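Ikside Textile Dyeing by Post
Frequently asked questions

Before you send us your parcel, please read this page. Most of the letters we receive ask one of the questions below. If your question is missing, write to us through the contact form and we will answer in two or three working days.

What does Ikside do?

We dye finished clothes and household textiles. You send us a faded sweater, a tablecloth or a pair of curtains, we dye it in our workshop in Vestport, and we send it back to you. We don't sell new clothes and we don't sell dye.

Which fabrics can you dye?

Cotton, linen, hemp, viscose, wool and silk take the color well. Nylon is also possible, but the choice of colors is smaller. Polyester and acrylic we can't dye at all, so please look at the label before you send. If a garment is a mix, the cotton part will take the color and the polyester part will stay as it was. With half and half you get a paler, a little speckled color. Some customers like this very much and ask for it on purpose.

There is no label in my garment. What should I do?

Send it anyway and write "unknown" on the order form. We cut a few threads from an inside seam and test them. If the fabric can't be dyed we write to you, and you pay only the return postage.

How is the price calculated?

By dry weight. The smallest order is 100 grams and the largest single piece we accept is 800 grams, for one reason: our small vats become too crowded and the color comes out uneven. For curtains and bedspreads we have one bigger vat, which we run once a month. Please ask for a date before sending heavy pieces.

Can you make a dark garment lighter?

No. Dye only adds color. We don't bleach or strip old color, as it weakens the fibers too much. A yellow shirt with blue dye will be green, and a red shirt with blue dye will be some kind of purple or brown. When you choose from our color card, think of the color you have now and the color you want together.

How many colors can I choose from?

The present card has 156 colors. The card is free with your first order. Please don't choose from a screen only, every screen shows blue and green differently and this is the most common cause of disappointment.

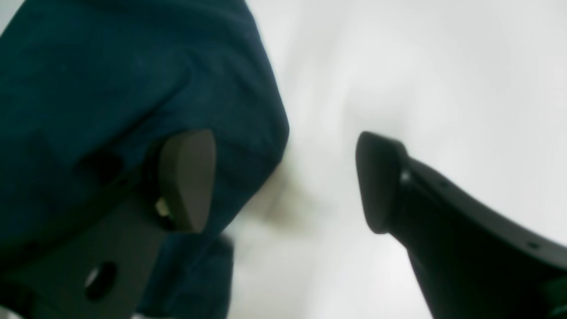
Dark shades need more dye and a longer bath, and for this reason they cost a little more than the pale ones. They are marked with a small D on the card. Black is also a D color. If you want black on wool, please tell us if you prefer a warm or a cold black.

Will the sewing thread change color too?

Usually not. Most garments are sewn with polyester thread, and it keeps its first color. On a navy jacket that was white before you will see white stitches. Zippers, care labels and elastic bands also stay the same in most cases.

Will my sweater shrink?

Cotton is dyed at nearly 90 degrees Celsius, so a cotton piece that was always washed cold can become somewhat smaller. Wool is warmed up and cooled down slowly, and we stir it by hand. Still we can't promise that the size remains exactly the same. If the piece fits you very tightly today, please think twice.

Can you cover stains?

Sometimes. Tea and grass stains often disappear under a dark color. Oil, deodorant and bleach marks usually remain visible, because the fabric takes the dye differently in these places. Wash the piece before sending and circle the stains on the drawing in the order form.

Do I need to remove the buttons?

Only if they are wood, leather, shell or horn. Plastic and metal buttons may stay. The Janden wool coats have covered buttons with a cardboard core, and these must come off.

How should I wash the piece when it comes back?

The first three times wash it alone, or with things of the same color, in cool water and with a liquid detergent for colors. Turn it inside out. Dry it away from strong sun. A little color in the water is normal at the beginning.

How long does it take?

Three weeks from the day the parcel arrives. In August the workshop is closed and parcels wait unopened until we come back.

Can I bring my things in person?

Yes. You can leave a bag with the order form at the Nic Aodha yarn shop in Vestport, near the harbor. They don't take payment and can't advise on colors, so please have the form filled in already.

What if I don't like the result?

If the color is uneven by our fault, we dye the piece again free of charge. If you have only changed your mind, a second dyeing is half price, but it must be a darker color than the first.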